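Early Childhood Development, Unit 7: How Children Learn About Shape

Read this handout before the seminar. Chapter 4 of the course reader covers the same ground in more detail, and the short paper at the end draws on both.

Shape knowledge comes in slowly. A baby can tell a circle from a cross long before it has a word for either one. Matching comes next, then sorting, then naming. Drawing a shape from memory comes last, and many children still find a diamond hard when they start school. Keep these skills apart in your notes, as students often write "knows shapes" and leave it there.

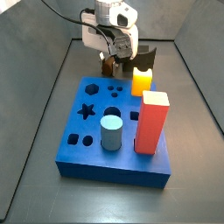 Drukwood, October

Matching by eye and fitting by hand are two separate tasks. In the first, the child points to the picture that goes with the piece. In the second, the child also has to turn the piece until its outline lines up with the opening. Younger toddlers tend to push first and turn later. Older ones often turn the piece in the air on the way to the board. That change tells you the child is planning ahead, and it is worth writing down when you see it.

Size matters too. A small piece may drop into a hole of the wrong shape if the hole is big enough, and the child will count that as a success. When you record a session, write down which piece went where, along with whether it went in.

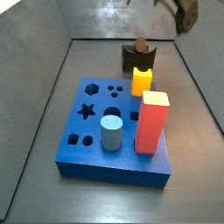
Symmetry explains a good deal of the difference in difficulty between shapes. A circle fits whichever way it is turned, so children usually manage it first. A square fits four ways and a hexagon six. On the blue block, the arch is the one to think about: with its rounded top and flat bottom, it has one right way up when seen from above. The star has five, but its points make small errors of angle matter more. Work out the order you would expect before you read the results table in the Lukar study.

The Lukar study recorded 1,022 attempts by 30 children. Note that attempts by the same child are not independent of one another, so the large number should not impress you too much. The follow-up at Tredinar used the same scoring sheet but let a parent sit at the table, and parents helped by naming the shapes aloud. The two sets of results can't simply be added together.

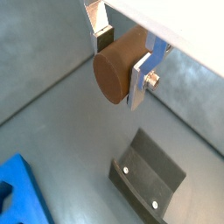
Handout written by Sachiko Okabe
Course instructor, Early Childhood Development

Language is the other half of the unit. Adults say "circle" for a flat outline, a plate, a coin and sometimes a ball. A cylinder gives even more trouble, as it shows a circle from the end and something close to a rectangle from the side. Children who are corrected on this without any explanation tend to stop guessing. Use both words, and let the child handle the solid.

For the seminar, bring:
Your notes on Chapter 4
One observation of a child aged two to five, first name removed
The Shimada checklist, filled in on both sides

Short paper: choose one shape and describe how a child might come to match it, fit it, name it and draw it. Two pages, double spaced. Use at least two sources from the reader and list them at the end.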